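Old Towels and Other Household Cloth in Skivisbridge

Project report, Environment and Society module
Genalyn Mangubat and Joana Figueiredo

1. Introduction

Most advice on textile waste is about clothes. Shops take back jeans, charities ask for coats, and the council website has a page on school uniform. Towels, blankets, tea towels and sheets get much less attention, although every home has them and they wear out. We wanted to find out what people in Skivisbridge do with household cloth when they stop using it for its first purpose.

Our question was: how long does household cloth stay in the home after it has been replaced, and where does it go afterwards? 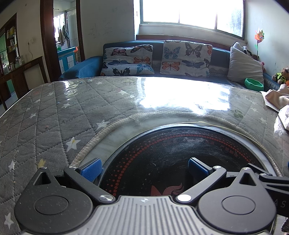 Photo: Joana Figueiredo

We chose Skivisbridge because we both live there and because it has one textile bank, in the car park at the bottom of Dikovthorpe Road. We first planned to cover Dikovthorpe as well, but it uses a different collection service and the answers would have been hard to compare.

2. Background

Cotton towels usually become thin along the middle and frayed at the hems before they tear. Fleece behaves differently. It is made from polyester in most cases, it doesn't fray much, and it goes flat and bobbly with washing. A fleece can look worn out and still be warm, which may explain why people in our survey kept them for pets and cars.

Charity shops vary in what they accept. The two shops we asked both said they would sell clean bedding in good condition but not used towels. Both pass some cloth on to a rag merchant, who pays by weight. One manager told us that damp bags are the main problem, as one wet item can spoil everything packed with it.

The council leaflet on recycling, which had a print run of 2,000, says "clothes and shoes" in its section on the textile bank. It doesn't mention household cloth. The sign on the bank itself does list bedding and towels, in small letters on the side.

3. Method

We asked seven households to go through their cupboards and write down every piece of household cloth that was no longer used for its first purpose. For each item they gave the type, the material if the label was still readable, a guess at its age and what it was used for now. They filled in the forms during March. We collected them in person so that we could ask about anything unclear.

We left out clothes, carpets and curtains that were hanging up. Cushion covers caused some argument. In the end we counted them if they were off the cushion.

We also did short interviews, usually at the kitchen table and with the cloth in front of us. People remembered more when they had an item in their hands. One woman told us the history of a set of bath sheets from her first flat, and none of that had gone on her form.

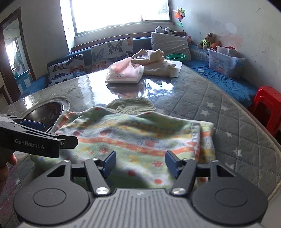

Two of the interviews were done on a Sunday afternoon and ran much longer than planned, so we cut the last section of questions for the rest. For that reason we have no proper results on washing temperature, which had been part of our original plan.

4. Results

The households recorded 564 items in total. Of these, 254 were towels of some kind, counting tea towels and flannels. Sheets and pillowcases came next, then blankets and throws, then tablecloths.

The most common present use was "none, just stored". We hadn't expected this. Several people said they were keeping cloth in case of a leak, a house move or decorating, and a few said they didn't know they had so much until they filled in the form.

Where items did have a second use, the main ones were:

Cleaning floors and windows
Drying or bedding for a dog or cat
Covering furniture while painting
Lining a car boot
Padding for breakable things in a box
Protecting plants from frost

Cutting up was less common than we thought it would be. Only the older people we spoke to did it regularly. Younger people bought cleaning cloths from the supermarket and kept the old towels whole in a cupboard.

Patterned cloth was kept longer than plain. Children's prints were kept longest of all, even when the child had grown up. Joana coded these answers as "sentimental", but several people gave a practical reason as well, such as the size being handy.

When we asked where items went once they left the house, most people said the general waste bin. Some used the textile bank. Hardly anyone knew that it took towels, and one man had been driving his to the animal shelter in Ogola for years. 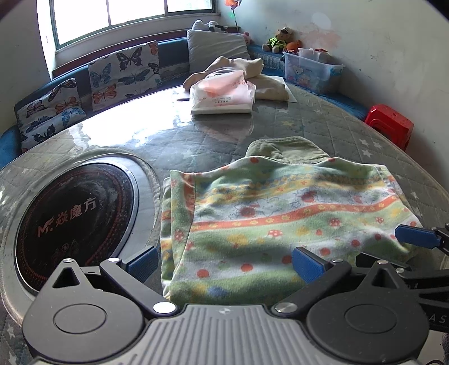 5. Discussion

The stored items matter because they will all leave the house at some point, probably together. House moves and clearances came up in nearly every interview. If people are in a hurry, and the leaflet only mentions clothes, a full bag of towels is likely to go in the bin.

Changing the wording on the leaflet would be cheap. We would also move the list on the textile bank from the side to the front, above the flap.

Our sample was small and we knew some of the people in it. The ages of items were guesses, and two members of the same household sometimes gave very different ones. We would not use our figures to describe the whole town.

6. Further work

A follow-up could ask the rag merchant what share of the Skivisbridge cloth is usable. We wrote to the Skaltamero depot, where the bank's contents are taken, but had no reply before the report was due. The washing questions could also be asked again using the same households, as five of them have said they would take part.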